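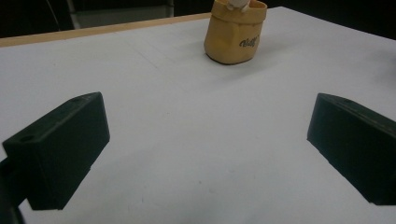

I have spent most of this winter sitting in the dark watching people carry a door. It's a real door, painted green on one side and left bare on the other, and in Dullanness it is the only thing on stage for the first fifty minutes. Four performers move it about. They lean it, lie under it, walk round it and, once, rather wonderfully, try to post a letter through it while it's flat on the floor.

I went to the first preview in December expecting to be bored, I'll admit. I'm a words person. Give me a family row over a Sunday roast and I'm happy all evening. Dranell, the company behind the show, hardly use words at all, and when they do it's usually a list – street names, types of weather, the stops on a bus route. I sat there with my coat on my knees wondering if I'd get the early train.

I didn't get it. Somewhere in the middle, the door was held upright with two people on each side, and one of them knocked. That was all. The whole room held its breath! I've seen murders on stage that didn't do half as much.

So I asked if I could watch them work, and they very kindly said yes. They rehearse above a carpet shop, up a staircase so narrow that the door (the famous door) has to come in through the window on ropes. Mornings begin with a game called Rätsep. Everyone walks, one person stops, and the others have to decide without speaking who will stop next. If two people stop together you start again. It sounds like nothing, and the day I joined in I was so bad at it that we were still going when the kettle had boiled twice.

What I hadn't understood is how much gets thrown away. There was a lovely bit with a bucket, which I saw on my second visit and told everyone about, and by my third it had gone. Too funny, they said, the audience would wait for the bucket to come back. I'm still a bit cross about it. The lists get the same treatment. The bus route used to have every stop in it, and now it has seven.

The other surprise was the sound. I'd assumed the low hum under the second half was a recording, but it comes from a performer running a damp cloth along a strip of metal in the wings, every night, by hand. It's never quite the same length, so the others have to listen for it and change their pace to suit. On a bad night that makes the ending four minutes longer. I've seen a long one and a short one and I liked the long one better, though the person next to me plainly didn't.

The show opens properly on 11th March at the Zirnard, which seats 180 and has the most uncomfortable balcony I know. Sit downstairs if you can, on the left, where you get the green side of the door for the knock. There's no interval and they don't let latecomers in, so have something to eat first – the café over the road does a decent cheese toastie and is used to people being in a hurry.

I've booked for the first night and again for the Saturday, and I'm taking my sister, who hates this sort of thing.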